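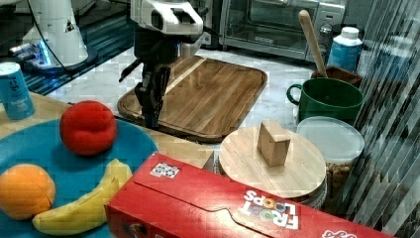

Ornwood Robot Club — kitchen table pictures

Right, finally got these up. Sorry to everyone who asked after the last meeting, the upload kept dropping out and then it was half term stuff and then I forgot.

For anyone new — we're a club of 12, years nine to eleven, and this is our practice kitchen for the Cozma task at Hinley. The robot has to find things on a messy worktop and move them without knocking the rest over. Sounds easy. Is not easy. We've been at it since early March and the log says 2,215 tries so far, of which 947 count as good under the Hinley rules (item has to be let go inside the marked area, nothing else shifted). The rest are mostly near misses. A few were not near.

Team name is Monari by the way, it was voted on, please stop asking to change it.

Coming in over the board

Arm up top, gripper pointing down at the chopping board. Most runs start with a move like this one. The board is a nice big flat thing to aim for, so it's what we use to get the height right before trying anything smaller. Year nines did nearly all of the height work and it's much better than it was.

Lots of clutter on purpose. Cereal box on its side, plate of fruit, green mug, wooden spoon. Cozma rules say the worktop has to look like someone's been using it, so each week a different pair sets it out and the others aren't allowed to tidy.

Next one has the gripper over the left end of the board, very nearly touching. Going low is where we lose points. Too high and it closes on nothing, too low and it pushes into the wood and the arm stops itself and somebody has to go and reset. We now slow right down for the last bit. Costs time but the judges don't mark on speed untill the second round.

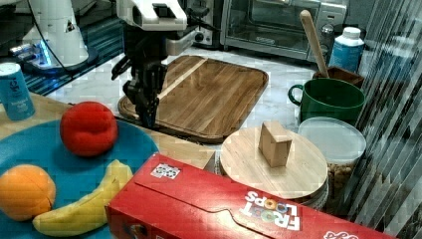 View from the wrist

The small camera on the wrist is what the driver looks at for close work. Takes some getting used to. Everything is at a slant and too big, and you lose all sense of where the rest of the kitchen has gone. We make people do 5 practice runs with only this view before they're allowed to log anything.

Crisps are our worst item at the moment. The bag crinkles and the shiny bits confuse the colour finder, and it never sits the same way twice. This one's a Deep River bag, sea salt, in the pale wooden tray next to the dark board with the black bar handle.
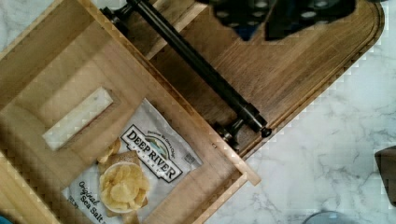
What helped was going for a corner with the fingers only part closed, then squeezing slowly. Squeeze quickly and the bag shoots off. We had a long argument about whether to put the grip number in the code or leave it to the driver, and left it to the driver for now. To be looked at again after Hinley.

Handles are going better. Bars are easy for two fingers if you come in square on. Come in crooked and one finger goes behind and the other one hits the front, and you hear about it.

The other end

Drawers are worth double in the Cozma scoring so there's a lot of drawer practise. Open, thing in, shut. The shutting is the bit people forget — two whole sessions of runs got marked down because the drawer was left sticking out an inch. Checklist is on the wall now.

The toaster is extra. Not on the Hinley list, we just wanted a narrow slot to aim at. Blocks are a good stand in for toast and don't leave crumbs in the gripper.
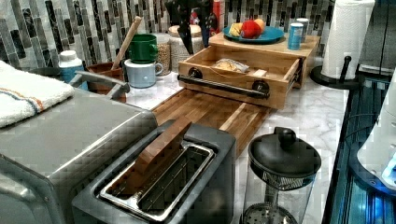
Worktop with the drawer open on the striped board, and a block in the toaster.

Still to do before Hinley: second driver for the wrist camera, new labels for the log sheets, spare cable. If you can make the extra Thursday session put your name on the list by the door please. Bring a drink, no food near the arm (real food I mean).

More pictures when I've sorted through them. Some are very blurry.

Last updated: 8 Apr 2018

Comments (4)

ornwood_mum2: Lovely to see what they get up to in there! Mine comes home talking about grip strength and I just nod. Is the Thursday one the same finish time?

clubadmin: Same finish time yes. Pick up from the side gate.

tinbox77: We did the Cozma task last year at our place and had the same trouble with crisp bags. Try letting a bit of the air out through a pin hole first, if your judges allow it. Ours did but only after a lot of emails.

greyhare: 947 out of 2,215 is better than we managed!! See you at Hinley

We use cookies to remember your login and count visits. By carrying on you agree to this. OK | Find out more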